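Reusable Bunting for Small Parties
Project report, November 4, 2023
Yolanda Lozano, Manon Fehr

Most party bunting is thrown out after one use. We made a cloth set, named it Tenero, and lent it to families who were planning birthday parties at home. Our budget was 90 dollars.

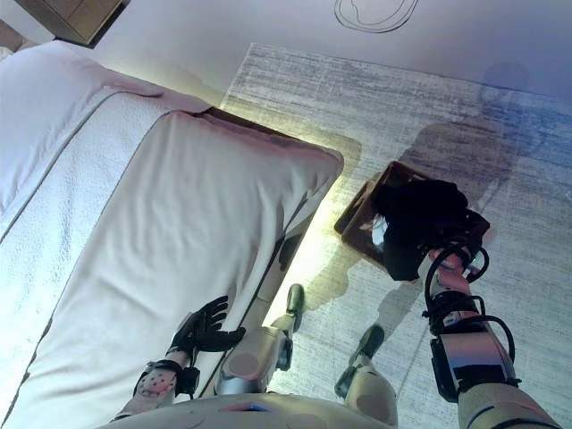

Each flag is a cotton triangle sewn over a cord. Our first flags frayed at the point, so in April we changed to a folded hem. We tried several thread colors and picked a contrasting one, like the thin dark seam along the edges of the white pillow or cover on the bed. Mistakes in the stitching show more that way, but guests liked the outline.

One set has 20 flags on 2 cords. It hangs from hooks or tape – no nails. 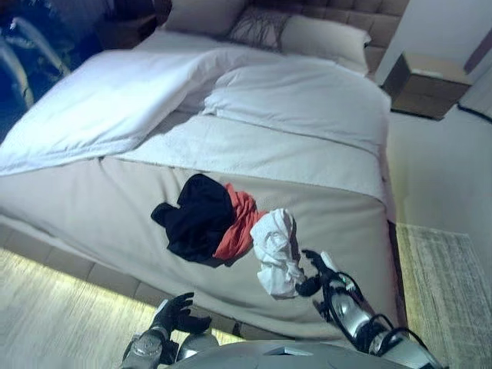

Neville Furnival wrote back that the cords tangled in the bag and took longer to sort out than to hang. He would have paid a small fee for a set wound on a card. Shirley Bélanger asked for longer ties at each end.

We cut winding cards from cereal boxes and added the ties before the next loan.
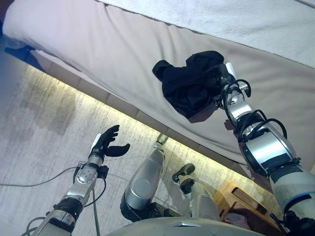 Washing and Storage

Flags go in a mesh bag on a cool cycle and dry flat. Red dye ran in one early set, and we now wash new red cotton separately before sewing. Sets are stored wound, with the hooks in an envelope.

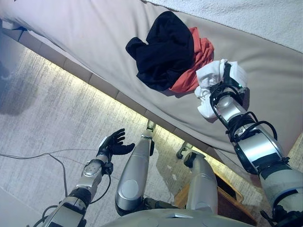
Figure 4. Dark and red-orange garments on a light sheet.

The pattern and loan form are in the appendix.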